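Grilix to Open Parcel and Returns Center in Belis

Site will handle online orders and customer returns for independent retailers across the Urrego Valley

BELIS, 15 Jan 2026 – Grilix, the regional delivery and storage company, today announced that it will open a parcel and returns center on the former cannery grounds at the north end of Belis. The center is scheduled to begin accepting shipments in June and will serve independent shops, mail-order businesses and small manufacturers in Belis, Urrego and the surrounding towns.

The project brings back into use a property that has stood without a long-term tenant since the cannery ceased operations. Grilix has signed a lease on the main building and the adjoining yard, with an option to extend into the cold store on the east side of the property. Interior work is under way, and the company expects to hand over the office wing to its customer service team before the first shipments arrive.

The center has been planned for businesses that send out too many parcels to pack them in a back room, yet too few to rent a warehouse of their own. Under the new service, a shop may store its goods with Grilix, have orders packed and sent on its behalf, and receive a single monthly statement. Shops that prefer to pack their own orders may use the site as a drop-off point only. There will be no minimum volume for drop-off customers.

A total of 764 businesses in the region already hold an account with Grilix. All of them will be moved to the new center without a change in their account number or their present rates, which remain in force until their current agreements come up for renewal. Customers who collect from the existing counter on Urrego Road may continue to do so until the center opens, at which time the counter will close and its staff will transfer to Belis.

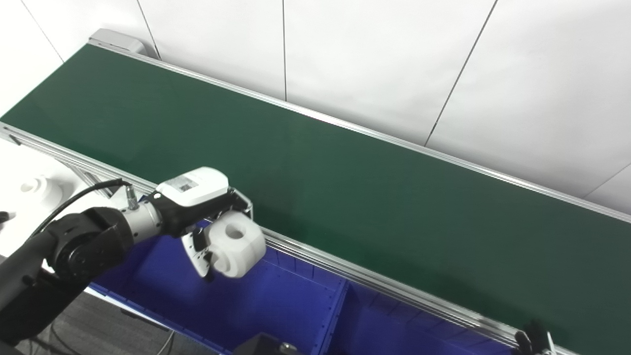

Returns will be received in their own part of the building, with a separate entrance for drivers and a separate team. Retailers in the region have told Grilix for several years that returned goods are the slowest and most costly part of selling online, with items often waiting weeks before they are checked and put back on sale. At Belis, each returned item will be opened, compared with the original order and given one of four outcomes: back to stock, back to the retailer, repair or recycling. Flat belt conveyors with aluminum side rails, of the type with a plain dark green surface, suit this kind of work well, as soft packages and loose garments can be laid on them without a tray. The retailer will be notified of the outcome by email and may set standing instructions for goods of low value.

Grilix has committed to checking returned items within 2 working days of arrival. Items that require a decision by the retailer will be held for up to 4 weeks at no charge.

The company will also introduce Briline, a scheduled evening collection route linking the center with Urrego and the villages along the river. Briline vans will call at fixed stops in the late afternoon, allowing shops to hand over parcels after most of the day's orders have come in. Parcels collected on the route will leave Belis the same night. The list of stops will be published in the spring, following talks with shop owners in each town – several of whom have asked for a stop within walking distance of the main street.

Truck traffic to and from the site will use the north gate and the county road. Grilix has agreed with the town not to route heavy vehicles past the elementary school, and deliveries to the yard will end at 9 p.m. The footpath between the cannery wall and the river will stay open to the public during construction and afterward.

Hiring for the center will start in the spring. Openings will include receiving and packing staff, returns inspectors, drivers and office positions, with both day and evening shifts available. Training will be paid and given on site. Applicants who worked at the cannery or at the Urrego Road counter are encouraged to apply. Part-time positions will carry the same hourly rates as full-time positions.

Businesses wishing to use the center from its first month are asked to register their interest by letter or at the Urrego Road counter. Correspondence should be addressed to Grilix Business Accounts, P.O. Box 1742, Belis, and should state the type of goods to be stored, any special handling needs and whether returns service is required.

About Grilix

Grilix provides parcel delivery, storage and order packing for independent businesses. The company is based in Belis and serves customers throughout the Urrego Valley.

Media inquiries: Grilix Press Office, Belis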